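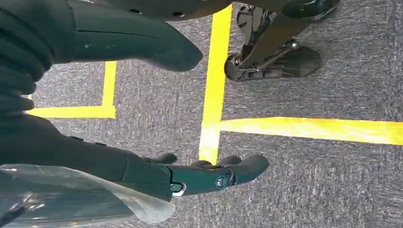
Facilities Help, reply on ticket 2188: Thanks for writing in, and please don't scrub at it any more until we've talked through it. Yellow floor tape on a low-pile carpet nearly always comes up in the end, but the glue it leaves behind gets pushed deeper if you go at it with a wet brush. Could you tell us which tape it is, how long it has been down, and what you've tried so far?

Requester: Thank you for getting back to me so fast! I'm sorry the first message was so short, I was typing it standing up. The tape is the Hirnent floor marking kind, the yellow one, out of the supply closet. It went down in November when we laid out the room, and the lines have been lovely, everybody can see where to walk and where to leave clear. The trouble is that we want to shift one of the lines over a little, and when I lifted the end of it the carpet underneath felt tacky and a bit of gray fuzz came away on the back of the tape. I got about a hand's length up and then lost my nerve and pressed it back down again. I did dab the tacky bit with warm water and dish soap. It didn't do much except make a damp patch, which dried fine overnight.

Facilities Help: You stopped at a good moment. A little fuzz on the back of the tape is normal with a cut pile and won't leave a bald spot. If whole tufts come out, with the backing showing, that's another matter and we'd want to come and look. Please try the following on the short end you've already lifted:

1. Warm the tape with a hair dryer on the low setting, held a few inches off, for 19 seconds or so. Keep it moving.
2. Pull the tape back flat along itself, slowly, almost folded over. Pulling straight up is what takes the fuzz.
3. Put a little Zornano gel on a white cloth (never on the carpet) and blot the tacky strip from the outside in.
4. Wait 7 minutes, then blot again with a clean damp cloth and leave it to dry.

Test the gel in a corner first, please. Gray carpet is forgiving but we have been surprised before.

Requester: Update, Mon 5 February. I did the corner test and left it over lunch, no change in color that I could find, and I got down on my knees with a flashlight to check. Then I did the short end the way you said. The hair dryer made all the difference! The tape came back in one long piece with hardly any fuzz on it, and I felt quite proud of myself. The glue took two rounds of the gel, and there is still a faint line where the pile lies flatter than its neighbors — you only notice it if you're looking toward the window.

One more question while I have you. Where the two lines cross, one tape is stuck over the other. Do I take the top one off first, or cut around the crossing and lift it as a square?

Facilities Help: Top one first, all the way through the crossing, with a bit more heat at that spot. Please don't cut on the carpet, even with a light hand. If the lower line lifts along with it, press it back and run your thumb over it while it's still warm. The flat pile usually stands up again after a vacuum or two against the grain, or a soft dry brush if you're impatient.

For the new line we'd suggest the Plurkonen carpet tape over the Hirnent. It's a duller yellow, but it has a lighter glue. We can send a couple of rolls with the Pal delivery run.

Requester: Yes please to the rolls, two would be plenty. I'll do the crossing once they're here so that we aren't without a line in between. Could you leave the ticket open until then?

Status: On hold, waiting for supplies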